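La saison 3 de « Suscombe » a enfin son casting complet et je ne tiens plus en place !! Petit fil pour tout mettre à plat 🧵

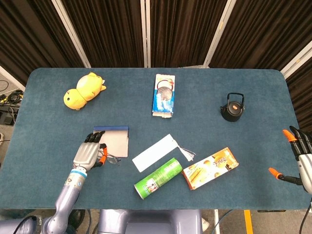 **1/** 11 candidats cette année, dont deux anciens de la saison 1. La liste est tombée ce matin avec une bande-annonce, que j'ai déjà regardée beaucoup trop de fois.

**2/** Le principe reste le même : un village coupé du monde, une épreuve par jour, un vote le soir. Sauf que le vote se fait maintenant à main levée. À MAIN LEVÉE. Les alliances vont exploser dès le deuxième épisode.

**3/** Paraît-il que 900 personnes avaient postulé. J'en faisais partie (la vidéo était affreuse, ne cherchez pas).

**4/** Côté équipes, on retrouve les Nanier en vert et les Brabec en orange. Je suis Nanier depuis le début et je ne changerai pas, même après la finale de l'an dernier. Surtout après la finale de l'an dernier, d'ailleurs.

**5/** Le générique est toujours signé Tarnby, avec un vrai orchestre cette fois ! J'ai eu des frissons sur les dix premières secondes, et pourtant j'étais dans le bus.

**6/** Premier épisode en mars, à 21 h, et il dure 139 minutes. Oui, un soir de semaine. Je dormirai en avril.

**7/** Vous êtes plutôt Nanier ou Brabec ? Et votre prono pour la première élimination ? Je note tout et on compare après l'épisode 1 👀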